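Workshop notebook, Monday, 9:40 pm

Sourdough again! I know I said I'd give the starter a rest until January was over, but the Stornance rye came in (the coarse one, finally) and I couldn't leave the sack sitting there with the string still on it.

Where we left off: the last three loaves were all a bit flat and a bit gummy under the top crust. Laiba Kiani thought the starter was fine and the proof was too long. I thought the flour was thirsty and I'd been too timid with the water. We were both partly right, I think, and tonight's loaf is the first one I'm really pleased with.

Starter is the old one, Swati (named after the boat, long story, see the first page of the green book). Fed at 7 this morning, nearly doubled by noon, domed top, smells like apples and a bit of yogurt. I dropped a spoonful in a glass of water and it floated straight away. Lovely.

Dough, for one big loaf:
bread flour 319 g
Stornance rye 81 g
water 288 g, then a splash more with the salt
starter 80 g
salt 8 g

That's 72 percent before the splash and before you count what's in the starter. I held the salt back for half an hour and the difference in how the dough stretched was huge - it went from porridge to something I could pull up past my elbow. Two sets of folds in the first hour, then two more when I remembered.

The rye makes it tacky. Wet hands, wet scraper, don't be tempted to flour the bench. I floured the bench last week and ended up with a gray seam right through the middle of the crumb.

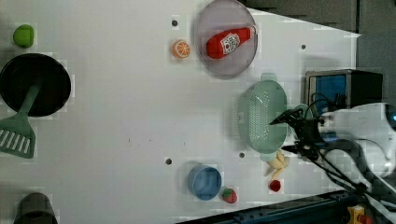
Green spatula in the black pan.

Bulk took five hours at kitchen temperature. I went by the jar this time: a pinch of dough in a straight-sided jar with a rubber band at the start line, and I shaped when it had risen by half. Before this I'd been waiting for it to double, and with this much rye that's too far. This is Laiba's point about the proof and she gets full credit for it. Shaped it tight, seam up in the basket, 2 hours in the cold porch, then straight in the oven.

Baked lidded for 25 minutes, then open until it was darker than I was comfortable with. It sang when it came out! Crackled away for ages. I did wait until it had cooled before cutting, which took some character. Crumb is open but even, no gummy line, and the crust has that malty thing going on that the Braltside flour never gave me.

Still to sort out:
- scoring. One long cut opened nicely, the little ones sealed up. Blade is old.
- the base is pale. Try a shelf lower.
- try Renano white in place of the bread flour. Less protein, so drop the water to 270 and see.
- write the porch temperature down next time, you always forget.
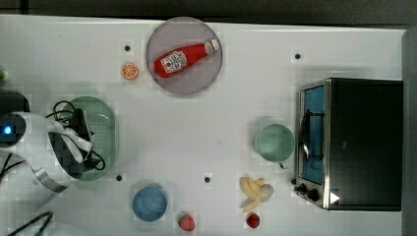
Yasir Qureshi would leave the white flour exactly as it is and change only the shelf. Two changes at once and I won't know which one did it, he told me, and he'd bake the same loaf again tomorrow with a new blade. Fair enough. Same loaf, new blade, lower shelf, Renano the week after.

Starter fed again at 9:15, back on top of the fridge.

Comments (3)

Laiba Kiani
Full credit accepted! Do try the rubber band on the rye-only one too, it moves much faster than you expect.

breadbin_jo
How coarse is the Stornance? I get a bitter edge with coarse rye unless I soak it overnight first.

Yasir Qureshi
Save me the heel.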